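Hotel booking showing the wrong street — my log so far

Posted Jan 9, 2021

Right, I'm keeping this all in one place because I've now explained it to three different chat agents and I'm losing track of who said what. If you've booked through Rirker and your hotel pin has landed miles from where it should be, you may want to read the whole thing (sorry, it's long!).

The trip is for June. I wanted somewhere in the old town in Amaral, close enough to the ferry steps that I could walk down with a suitcase and not hate myself. I found the Flandetti, a little aparthotel with a kitchenette in every room, and the map on the Rirker page put it one street back from the harbour. Lovely. I booked five nights and paid the deposit.

Then the confirmation email arrived and the map in that had the hotel up by the ring road, next to a tyre place and a bus depot. Same name, same booking number, same photo at the top.

Ticket opened: wrong location on booking

Category I picked: "Property details". There isn't one for maps, so that was the closest. I attached both maps and asked which was right. The automatic reply said 14 hours. It took a good deal longer than that, and when it came it told me to clear my cookies.

Step 1. Cleared cookies, logged out, logged in again. No change. Website says harbour, email says ring road.

Step 2. Tried it in the app on my phone. Now this was interesting — the app agreed with the email. So the website was the odd one out, and I started to worry that I'd paid harbour prices for a room beside a bus depot.

Step 3. Compared the written addresses. The website gives 19 and the street name. The email gives 19, the same street name, and a different postcode. I looked the street up and there are two of them! One is in the old town, and the other is in a newer bit of Amaral that used to be its own village and kept its street names when the town swallowed it up. Both have a number 19.

I sent all that to support and got a nice reply, from a real person I think, saying they would "raise it with the mapping team". Ticket status went to Pending.

Step 4. While that was sitting there I checked my other booking, two nights at the Hosby on the way home, to see if it had the same trouble. It didn't. Website, app and email all match, and the pin is on the right side of the railway. So it isn't my account, whatever the second chat agent told me.
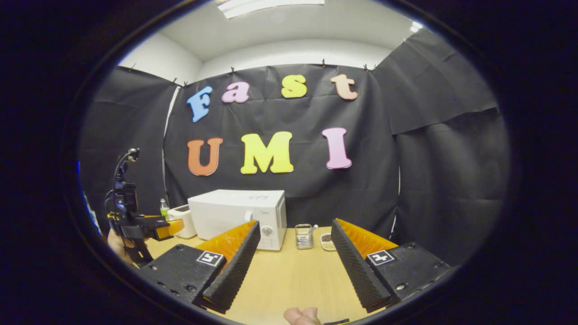

Step 5. Contacted the Flandetti directly. I should have done this first, I know. The front desk wrote back within the hour and said they are in the old town, 300 metres from the ferry steps, and always have been. They also said other guests have turned up late and cross after following the app to the ring road, and that they've asked Rirker to fix it more than once.

So the website was right all along and the room is where I wanted it. Huge relief.

Step 6. Passed the hotel's reply on to support and asked for two things: the postcode corrected on my booking, and the airport transfer changed. I'd added the transfer at checkout for 68 euros and it uses whatever address is on the confirmation, so as things stand the driver will drop me at the tyre place.

Support say they can correct the postcode but the transfer is "a partner product" and has to be cancelled and booked again. Cancelling is free up to a week before. I've done that and I'm waiting for the refund to show before I rebook.

Where things are now

Postcode on the booking: changed, and I have a new confirmation with the pin by the harbour.

Postcode in the app: still wrong. I've deleted it and installed it again, same result.

Transfer: cancelled, refund not here yet.

Ticket: marked Solved by them, reopened by me — the app is still sending people to the bus depot. I'll add to this when they answer. If anyone else has stayed at the Flandetti and got the app to behave, please tell me which version you're on.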